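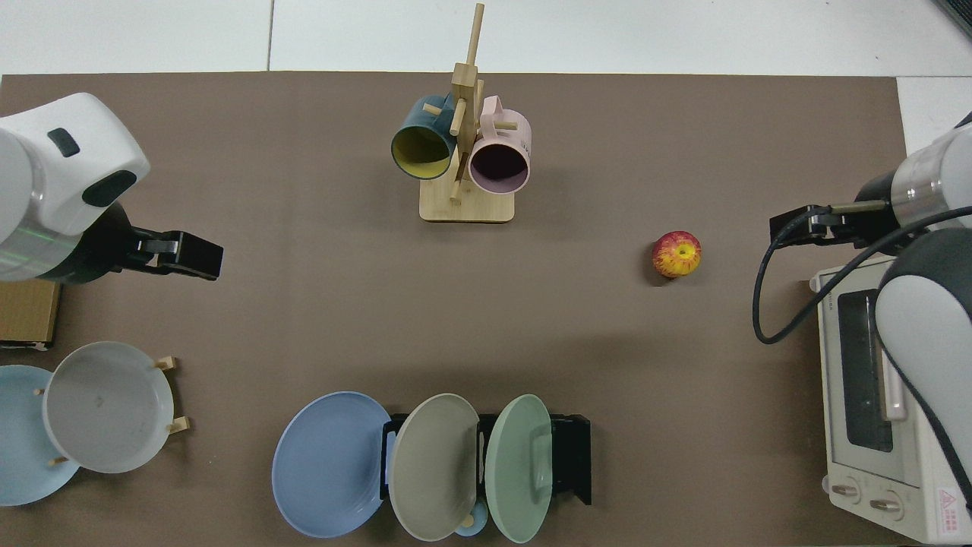 Home News Business Consumer Archive Contact

Caketti recalls countertop ovens over door hinge fault

Sat 14 July

Caketti has begun a recall of its Onik countertop oven after reports that the lower door hinge can work loose and let the glass door drop open during use. The recall covers units made at the company's Tireo plant and sold through kitchen stores and by mail order.

The company said it had received 26 reports of loose or detached hinges. In 3 of those cases the user reported a minor burn to the hand or forearm. No fires have been reported, and the heating elements, thermostat and power cord are not affected.

The fault has been traced to a change in the hinge pin. Earlier ovens used a pin with a formed head at each end. The recalled ovens use a pin with one formed head and one push-on retaining clip. Repeated heating and cooling can relax the clip until it no longer grips the groove in the pin. The pin then moves sideways a little each time the door is opened, and when it clears the bracket the door hangs from one side only.

Ristić, the laboratory that examined the returned parts, tested a batch of new clips and a batch taken from ovens in household use. According to its summary, clips from the used ovens had lost much of their holding force, and the loss was greatest in ovens that had often been run near the top of their temperature range. The ovens tested had a marked maximum of 275 degrees Celsius. The laboratory found no defect in the brackets or in the door glass.

Owners can identify a recalled unit by the rating plate on the back panel. The plate carries a batch code after the serial number, and any code beginning with 299 is included. Ovens with a different batch code have the earlier pin and need no repair. The plate should be read with the oven unplugged and fully cooled.

Caketti is offering two remedies. Owners may request a repair kit, which contains two replacement pins, two steel locking rings and a printed instruction sheet. The work requires a small flat screwdriver and does not involve opening the oven housing. Owners who would prefer not to do the work can return the oven to the store where it was bought and have the pins changed there. A receipt is not required for either option. Refunds are available only where the door glass has cracked or the bracket has been bent.

Until the repair is made, the company advises owners to stop using the oven. The notice also says the door should not be held shut with tape, wire or a weight, as this can block the vent slots along the lower edge and cause the controls to overheat. Ovens already showing a gap on one side of the door should be moved with the door removed or tied closed while cold.

Stores have been told to remove affected stock from shelves. Units still in the warehouse will be refitted at the Tireo plant before being released, and refitted ovens will carry a green dot on the carton next to the bar code. Deliveries of new ovens are expected to resume in September. Mail orders already placed will be held until then unless the buyer asks to cancel.

The change to the clip was made to shorten assembly time, according to the recall notice. It passed the company's door cycling test, in which the door is opened and closed mechanically at room temperature. The test did not include heating. Caketti said it has since revised the procedure so that the oven is brought to full temperature and allowed to cool at set intervals during the cycle count, and that the same procedure will be applied to its other ovens.

A smaller model in the same line uses a one-piece hinge and is not part of the recall. Replacement racks, trays and crumb pans are also unaffected.

Repair kits will be mailed in the order in which requests are received. Requests can be made by mail or at any store that carries the ovens, and must include the full serial number and batch code.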